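Can a robot sort and pack a mixed table yet?

Oddur Mikkelsen
We pack blue clogs and small bagged goods by hand at Daltora, 108 orders on a good day. Could a machine take over a bench like ours?

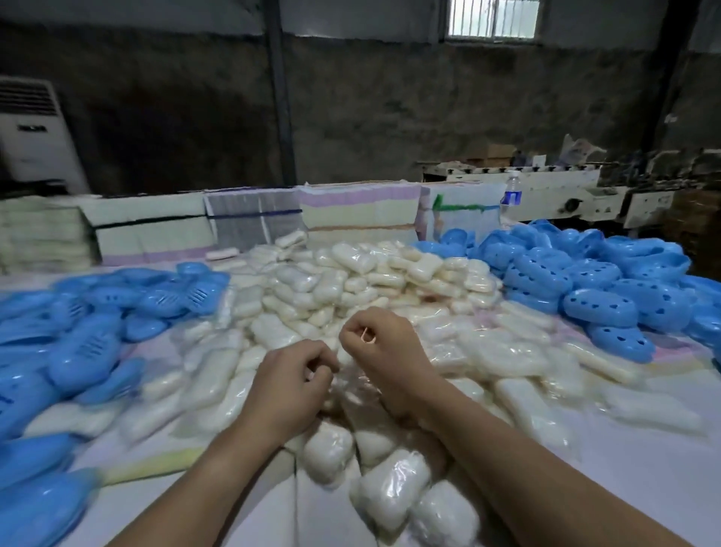 Clogs either side, bagged pieces in the middle

Galtari
Partly, and it's brilliant to watch! Arms manage the clogs well - firm, bright, easy to grip. Shiny bags in a heap still fool the cameras. Try one on clogs first.

Lebrun
no, too slow. ours did 4 a minute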